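Moncrieff House Facilities and Catering Support
Ticket 408
Subject: Incorrect drinks supplied on meeting room trays, Level 8
Status: Open
Priority: Normal
Raised by: Shobha Bangera, Reception Services
Assigned to: Blair Ogilvie, Catering Supply
Site: Moncrieff House

Description of issue
The standing order for Level 8 meeting rooms is one bottle of Caline still water per place, set out on the white serving trays. On the morning of June 22, 2026, reception staff found that trays had been set with a bottled drink of another kind, labelled in Chinese. One guest asked whether the drink contained sugar and staff were unable to answer. Reception requests that the correct item be restored and that the contents of the substitute be confirmed.

Entry 1, Blair Ogilvie
Ticket accepted. The stockroom on Level 8 was checked at 10:15. It holds 46 bottles of the substitute and no Caline. The delivery docket from Breluneo lists the cartons as "water, still" and gives no product name. The cartons were signed for on that basis.

Entry 2, Blair Ogilvie
Breluneo was contacted by telephone. Its dispatch desk advised that Caline was out of stock and that a flavoured drink had been sent in its place. Our supply agreement, renewed in February, requires written approval before any substitution. No such request is on record.

Entry 3, Yaw Abugri, Catering Supply
The name on the front of the label is 快补水, which may be rendered as "quick hydration". Ingredients and allergens have not been confirmed. Until the supplier provides an English product sheet, the drink is not to be offered to guests. Jugs of tap water and glasses are to be used in all rooms on the level.

Entry 4, Shobha Bangera
Jugs have been placed in the rooms booked for this afternoon. Please advise whether the trays are to be left in place, as the cleaning staff have asked.

Entry 5, Blair Ogilvie
Trays may remain. Bottles should be returned to the stockroom and kept apart from other drinks. Breluneo has agreed to collect the cartons and to deliver 26 bottles of Caline as an interim supply. The product sheet remains outstanding, and this ticket will stay open until it has been received and the replacement delivery has been checked against the docket. 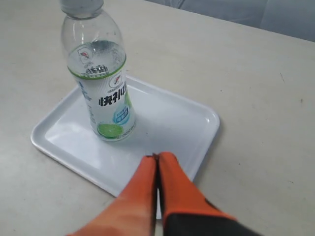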